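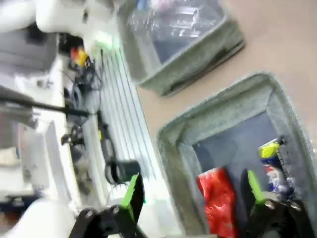
Pantry & Snack Storage

Home Ask Topics Newest Sign in
4 min read

Felt bins for snacks: do the soft ones hold up, and how do you sort what goes in them?

Posted by pantrymoth_no_more, Thu 10 August

Okay, storage people, I need opinions. I finally gave up on the big cardboard box we'd been throwing snacks into and switched to gray felt bins, the kind with the thick rounded rim. I have two going on a tan tabletop and I love how they look, I really do (so much nicer than plastic!), but I'm already running into stuff I didn't think about in the store.

First, the dark insides. Anything in a bright wrapper is easy to spot. The red crinkly package jumps right out at you, and so does the yellow top on the one standing up against the wall. But the clear shiny packaging in the other bin kind of turns into one glare and I end up digging. Is it worth putting something light in the bottom?

Second, tall things. If I stand a can or a bottle up against the side it's fine as long as somebody doesn't grab the bin by one edge. Then over it goes. I've been laying the bags down in front to wedge it, with mixed results.

And third, crumbs. Can you wash these? Mine came with no tag at all, just a sticker that said Fondora and a price. I don't want to throw one in the machine and get a coaster back.

I'm going to be buying more for the hall closet, so if felt is a bad idea tell me now before I spend the money.

3 replies

drawerdivider
I've had felt bins in my pantry since a year ago June and I'm still a fan, with some grumbling. Don't machine wash! I did one on cold, gentle, the whole deal, and the sides came out wavy and the rim never sat flat again. What I do now is take everything out, turn the bin upside down over the trash, smack the bottom a few times, and then go over the inside with the brush attachment on the vacuum. For sticky spots, a damp cloth with one drop of dish soap, dab it (no rubbing, it pills), and let it air dry all day. Mine went back on the shelf a little damp once and smelled like a wet dog for a week.

For the dark bottom, yes, put something in there. I cut up a cheap white placemat, the wipeable kind. I measured mine at 13 inches across, so one placemat does one bin with a strip left over. It gives you a stiffer floor too, which helps with your tipping problem. You can lift it out and shake the crumbs off in the sink and half the time you don't have to clean the felt at all.

For sorting, I quit going by type of snack and went by shape. Crinkly bags in one bin, anything that stands up in the other. Bags are so light that they ride up on top of everything when they're mixed, and then you can't see what's under them. If you only have room for one bin, put the tall things in a back corner, two walls are better than one, and pack a rolled dish towel next to them until the bin fills up.

Also, if the rim starts folding in, stuff the bin with towels overnight. Works pretty well.

bulkbuyer855
i use the wire ones. felt gets gross

shelflife_in_ohio
Agree with almost everything drawerdivider said, except I'd sort by who eats it. We have one bin for school lunches and one for grown-ups and it cut the complaining way down. Shape sorting looks great for about a day at my house and then the kids get home.

One thing I'd add is to never put anything open in felt. Roll it, clip it, or move it to a jar. I had half a bag of crackers dump out in mine and the salt worked its way down into the seam, and I was still finding it at Christmas. Same goes for anything that can leak. A sealed can is fine, but if a bottle has been opened I keep it in the door of the fridge or on a tray.

On buying more: check how the bottom is made before you get the ones for the closet. My Jundis bins have a lining that's glued and it has started to lift at the corners. The stitched ones I got later are still tight. Push your thumb into the corner from the inside, and if it moves around, leave it at the store. And for a hall closet I'd get them with handles, you'll be pulling them down from over your head.

pantrymoth_no_more
Thank you both! Placemat is getting cut up tonight. Going to try the back corner trick for the tall stuff, and I did the thumb test and there's a tiny bit of give in one of mine, so I'm keeping the receipt.

Related in Pantry & Snack Storage
Best way to store open chip bags without clips
How deep should a pantry shelf be?
Getting a smell out of fabric baskets
Labels that stick to felt
Cans on their side or standing up?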